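Durwood Kitchen Notes: odd plates wanted

Spring shelf clear-out, part two. Plates this time.
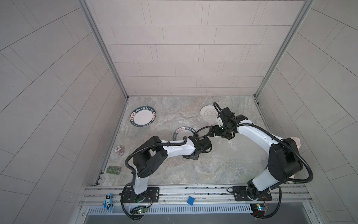

Makis Moschos wrote in to say matching sets are a waste of cupboard space and he'd keep one good plate per person, plus a spare for toast. Fair enough, although he also admits to owning 13 gravy boats, so.

Anyway. We're keeping the white ones with the green rim, HAO SHI HAO WEI printed on it, they go with everything. The plain beige one stays too, nice faint pattern in the middle, good for cake. Anything chipped goes, sorry. Last month's box was half chips.

What we still need for the shared lunch: dinner plates, round, any color. Side plates. NOT bowls, we have bowls coming out of our ears. We seat 50 if the folding tables turn up and right now we are 30 plates short.

Drop-off is the blue crate by the Nair Street door, any time before noon. Wrap them in newspaper please, and put your name on the bottom with a bit of tape if you want them back. Tape peels off fine in hot water. Marker dosen't.

Poker chips, rolls of tape, other small stuff that ends up in with the plates: goes in the odds and ends tin, top of the fridge. Have a look before you ask me.

Lunch itself is still September. Menu next issue, if I get the soup peple to answer thier phone.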